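Frequently Asked Questions

I get a lot of the same emails about selling secondhand knitwear from home, so I've put my answers in one place. Last updated 19 August 2024.

How did you get into this?

By owning too many sweaters! I started selling off my own closet from the spare room in Nundumine, then my aunt's closet, then I was at every estate sale within driving distance. I've sold 343 pieces so far, nearly all of them sweaters and cardigans. I tried jeans for a while and hated it. Everybody wants six measurements and then they send them back anyway.

Where do you find your stock?

Mostly the Flanagan thrift barn, which puts out new racks early in the morning and doesn't sort by brand, so you really do have to dig. Estate sales are second. I've pretty much given up on online lots because you pay for ten pieces and eight of them have moth holes.

How much do you need to start?

I started with $200 and spent too much of it on hangers. You don't need hangers. Knits should be folded anyway, or the shoulders grow those funny little points. Get a kitchen scale, a tape measure, a box of poly mailers and a fabric comb, and put the rest into stock.

Do you wash everything?

Yes, every piece, no matter what the seller told me. Wool and wool blends get a cool soak with a small squirt of wool wash, then I roll them in a towel and press (never wring!) and dry them flat. Acrylic can usually take the delicate cycle in a mesh bag. Anything from a house with cats gets an extra soak. If the care label says dry clean only, I work the cleaning into my price or I leave it on the rack.

What about moths?

Bag it, freeze it for 3 days, let it come back to room temperature, then freeze it again. I do this before the piece goes anywhere near my shelves. Cedar blocks smell nice and I have plenty, but I don't count on them.

How do you keep track of it all?

I used a notebook until June, when I spilled an entire iced coffee on it. Now I use Trultel, which is a plain little inventory app that lets me type in a shelf number and a price and not much else. That suits me fine. My shelves are Stiltent cube units, the tall ones, and each cube has a number on masking tape. Please anchor yours to the wall – mine leaned for months before I dealt with it.

How do you price things?

I look up what the same kind of sweater has sold for, never what people are asking. Then I take off a bit for pilling and add a bit for anything unusual. Embroidery, beads, fancy buttons and picture knits all sell better for me than plain ones, and they sell fastest in the fall. My best ever was a hand-knit ski sweater that went for $270, and I still kind of miss it.

Do embellished knits need anything special?

A little patience, mostly. Turn them inside out before they go in water, check that every bead is on tight, and keep the comb well away from the decorated parts. I also measure these lying flat on the bed so nothing drags.
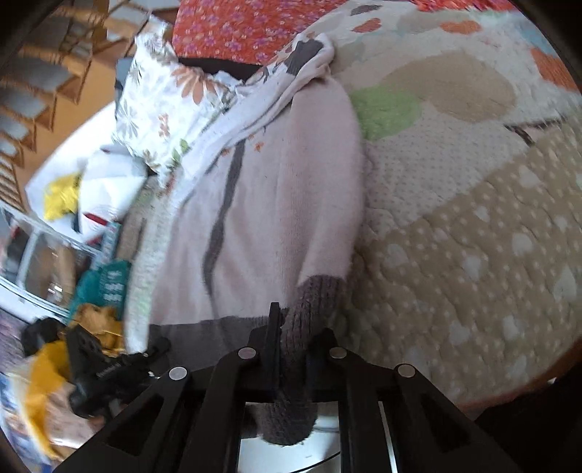
Pale pink knit with a dark ribbed cuff, and the blossoms and rhinestone buttons in the second photo. 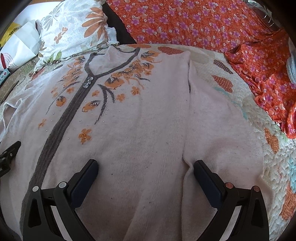 Fold them with tissue between the layers, too, so the beads don't catch on the yarn on the way to the buyer.

Do you take returns?

If I got something wrong, always, and I pay the postage. If it just doesn't fit, I'll still take it back, but you cover shipping. Please measure a sweater you already love and compare it to my numbers before you buy. Sizes on older labels are all over the place.

Will you sell my sweaters for me?

Sorry, no. I tried it twice and found it way too stressful to be in charge of other people's favorite things. I'm happy to buy a box outright if you're close enough to drop it off. Send me a couple of photos and the fiber content first, and give me a few days to write back.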